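**Cleaner wanted, toilets and washrooms. Trova building, two floors.**

We have read a lot of adverts for cleaning jobs while putting this one together, and most of them seem to be describing something else. "Hygiene operative in a vibrant environment." "Passion for sparkling results." We doubt anyone has a passion for limescale, and if you tell us at interview that you do, Ivone will write it down and we will wonder about it afterwards.

So, plainly: Prunness runs the washrooms in the Trova building and we need one more person to clean them. Most of the work is toilets. There are sinks, mirrors, floors and bins as well, but if you dislike cleaning toilets you will dislike this job, and we would sooner you found that out from reading this.

## The hours

Early shift, 5.30 in the morning until 9.30. You will be finished before the busy part of the day. We know every advert says its hours are "flexible". Ours aren't, much. You can swap a shift with a colleague if you tell Kolbrún Laxdal the afternoon before, and that is the extent of it. The post starts in December, over the holiday period, and we do expect you to work some of it. Which days is settled between the people on the rota, usually with a bit of grumbling.

## The pay

It's paid by the hour at the rate in the information sheet, which Kolbrún will send to anybody who asks, before they apply and without wanting a CV first. Training is paid. Gloves, aprons and shoes are supplied and we don't take the cost out of your first wages. There is a completion payment of 3,000 kroner after the trial period. We were in two minds about mentioning it, having seen what other firms do with theirs, so the conditions are written out in full on the sheet. There are two of them: turn up, and don't leave before the trial is over.

## What the work is

Each toilet is done the same way. Flush, lid and seat up, cleaner round under the rim, leave it while you do the sink. Then the brush, under the rim first and the waterline after, down into the outlet, flush again with the brush held in the clean water. Then the outside: cistern or back, lid both sides, hinges, seat both sides, rim, and the outer wall of the bowl right down to the floor. The foot of the toilet gets its own cloth. That cloth never goes back up.

People who have cleaned at home for thirty years find this slow and slightly insulting. Gervásio Bastos, who trains new starters, has heard every objection and agrees with a couple of them. He still wants it done in that order.

Hinges are where we find the most trouble. A bowl can look perfect from the door and the hinge end of the lid can be grim. When Gervásio checks a cubicle he goes there first, so you may as well too.

A word on products. We get a steady stream of salesmen with a gel, tablet or spray that supposedly means you can stop scrubbing. We have tried several. The one we tried last spring smelt strongly of pine and left the ring where it was. We use an ordinary acidic cleaner for scale, an ordinary neutral one for everything else, and a brush with decent bristles. Never mix anything, and never use bleach in this building. If someone hands you a bottle without a label, give it back.

## What we are asking for

- You can kneel, bend and reach for most of four hours. If you can do it with adjustments, tell us what they are and we'll talk about it properly.
- You can read a product label in English, or are willing to go through them with Gervásio until you know them.
- You put things back. The brush goes in its holder, the holder goes on its shelf.
- You say when something is broken, including when you broke it.

Experience is fine. So is none. We used to ask for two years and ended up with people who were very confident and skipped the hinges, so we've dropped it. We don't need a covering letter and we'd be suspicious of a long one.

## What we won't claim

We won't claim we are a family. There are not enough of us on any one shift for that, and you'll mostly be working alone, with someone on the other floor. We can't promise promotion either. Halfdan Eyvindsson went from cleaner to shift lead, and he'd be the first to tell you it happened when the previous lead moved away.

The building managers, Lacerda, send round a satisfaction survey now and then. Last time it came back with 144 comments on the washrooms, and a good many were about the hand dryers, which we don't look after. Read it if you like. We wouldn't take it too much to heart.

## The trial shift

Everyone shortlisted does one paid trial shift. Gervásio shows you one toilet from start to finish, you do the next, and he keeps quiet unless you are about to hurt yourself. It isn't a race. We've had applicants tear through a cubicle at tremendous speed, having read somewhere that employers like that.
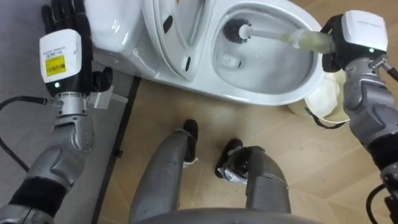
*Lid up, brush in the bowl.*

At the end you get told what was good and what wasn't, and you can tell us the same. If you decide halfway through that it isn't for you, you're still paid for the whole shift.

## How to apply

Ring or write to Kolbrún Laxdal at the Prunness office, or leave your name and number at the Trova front desk in an envelope marked "Washrooms". Say when you could start and which mornings, if any, are impossible. You'll hear from us either way. We know everyone says so.

We don't use agencies for this post. The listing on the Usesura jobs site is ours, but it cut off the section on pay and added the word "dynamic", which we've asked them to remove. Where the two differ, go by this one.

Questions about the work itself can go to Ademir Sales, who has the job at present on the other floor and has agreed to answer them without any of us listening in. Mornings after 9.30 are best.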